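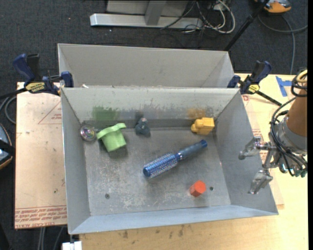
Right, good evening, and thank you for coming out to talk about bath toys, beach toys and why old plastic goes sticky! I've been collecting and looking after plastic toys for most of my grown-up life and I still get excited every time I open a box. Plastics are a huge family, and they age in wildly different ways. Take the light green cup-like toy on its side in the grey bin, and then the clear shimmery ball in the corner. You can't tell from a photo what either is made of, and I'd be wary of anyone who says they can. You have to handle things, sniff them (yes, sniff them) and keep an eye on them over the years.

**Sniffing – slow down here, people enjoy this bit**

- Vinegar smell: cellulose acetate. Get it away from everything else tonight, don't wait for the weekend.
- Mothballs or camphor: celluloid. Lovely stuff, very flammable. Never near a heater.
- Sweet "new doll" smell: soft PVC, and the softener is on its way out.
- Crayons or candle wax: often polythene, and you can relax a bit.

Pass round the two sample jars. Lids back on between people, please!

**The sticky doll story**

Catriona Paterson brought me a doll from her gran's loft in Grukdale. Lovely face, hair still in its plaits, and legs so tacky that the tissue paper had become part of her. That tackiness is plasticiser, the oily stuff that keeps PVC soft, creeping up to the surface. It picks up dust, it marks whatever it touches and it can soften a hard plastic lying next to it. I've seen a polystyrene tea set with a perfect print of a doll's arm melted into the saucer. Amazing to look at, rotten for the saucer.

What we did: peeled off what tissue would come, wiped her down with cool water and a tiny drop of washing-up liquid, dried her, stood her in a cool cupboard. She's still a little tacky. She's much happier, and so is Catriona.

(Pause for questions about talcum powder. Someone always asks. Answer: please don't, it cakes.)

**Storage**

Cool, dark, dry, with a bit of air. My cupboard is on the north side of the house and I wouldn't swap it for anything. Lofts are awful, baking in summer and freezing in winter. Sealed bags are awful for PVC and celluloid too, as the fumes have nowhere to go.

Keep unlike plastics apart. Plain unbleached tissue is fine for hard toys, and silicone paper is better under anything soft. Rubber bands should be thrown across the room.

Pencil a date on the label every time you look in the box. My Bretow farm animals have 4 dates on theirs now and I can see exactly when the pig began to yellow.

**Yellowing**

Mostly light, and a bit of heat. You'll have read about bleaching toys with peroxide in the sun. I've tried it on a cracked Vekura lorry I didn't mind losing. It came up beautifully white, went yellow again by October and was more brittle than before. Great fun, but I wouldn't do it to anything I loved.

**Finish**

Show the Mowat catalogue, the one with 123 on the cover. Mention that Catriona Moncrieff has the handling table next, so bring your mystery toys up to her after the tea. Take the jars back!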